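Drillano Hand-Held Gripper Kit — Equipment Page

Stocked by Cledlow Equipment Supply
Category: Robotics / Data capture / Hand-held tools
Availability: Order in, three-week lead time
Price: On quotation

Read this page before you ask for a quote. We sell the Drillano, we've sold a fair number of them, and we'd still like you to be sure you need one. A hand-held gripper looks like the cheap way into robot training, and for some buyers it is. For others it's a small purchase that drags a much larger one in behind it.

What you're buying

A two-finger gripper worked by hand, with a camera mount, a charging lead and a hard case. An operator goes through an ordinary job with it and the recordings are used to train an arm that will do the same job later. The arm isn't included. Neither is the software, the storage or the person holding the tool, and those three are where the money goes.

Soft goods

Most enquiries we get now are about laundry, bedding and clothing, usually from aged care providers, hotels and linen services. The sales literature in this field leans heavily on towels. Towels are square and flat and they forgive a poor grip. Ask any supplier, us included, to show you a puffy jacket on a made bed.

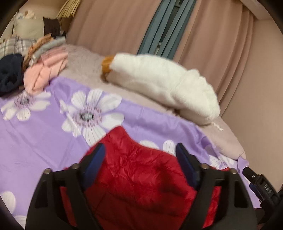

Padded nylon is slippery, it changes shape when you squeeze it, and a grip that holds at the hem may let go at the shoulder. Your operators will need more takes per garment than the quote template assumes. If your budget has one line reading "clothing", split it up by fabric and see whether you still like the total.

We'd also ask you to price the room. A bench in a workshop costs you nothing and teaches the arm about benches. Real bedrooms have curtains, pillows and piles of other clothes, and getting access to them means travel, consent forms and somebody's afternoon.

What it costs to run

The standard fingers are rated by the manufacturer for 2,000 closing cycles before inspection. That sounds generous until you give the tool to a keen operator. We suggest carrying 3 spare sets of finger pads for each gripper in the first year. Pads are sold separately (part 313) and they aren't interchangeable with the Oltico ones, whatever the forums tell you. We've tried. The bolt spacing is close enough to be annoying.

Budget for labour at your own casual rate, then add time for labelling and for binning the takes that are no good. Our usual advice is to record 100 takes of a single task, have your software people look at them, and only then decide on the rest. Buyers who order six grippers up front tend to ring us in June asking about our returns policy. Returns policy is further down. 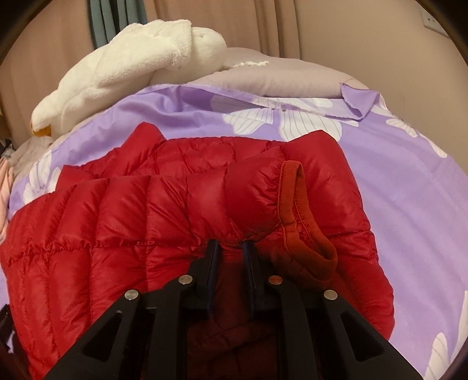

Then there's the question of whether an arm should be doing the job at all. If you have two staff folding and sorting for an hour each morning, the sums are hard to make work on anything we've seen, and the vendor's payback chart probably assumes a facility much bigger than yours. Ask for the assumptions in writing. Ask what happens to the payback period if the arm needs someone standing beside it.

Compared with the alternatives

Oltico: lighter in the hand, dearer, better case. Pads wear faster in our experience.

Boonchu: the cheapest of the lot. Fine for rigid objects such as cups and boxes. We don't recommend it for fabric and have stopped quoting it for that use.

Renting: available from us by the month — a sensible choice for a pilot, and half of the first month's hire comes off the purchase price if you go ahead.

Before you request a quote

Tell us the task, the fabrics, how many sites, and who will be holding the gripper. "General household" isn't a task. If you already have an arm, tell us which model, as the matching fingers may need an adaptor plate and the plate has its own lead time.

Warranty and returns

Twelve months on the body and mount. Finger pads are a consumable and aren't covered. Unopened kits can come back within 30 days less freight. Opened kits are assessed on return, and a restocking fee applies if the case has been in the field. Freight to regional addresses is charged at cost.

Request a quote | Hire enquiries | Spare parts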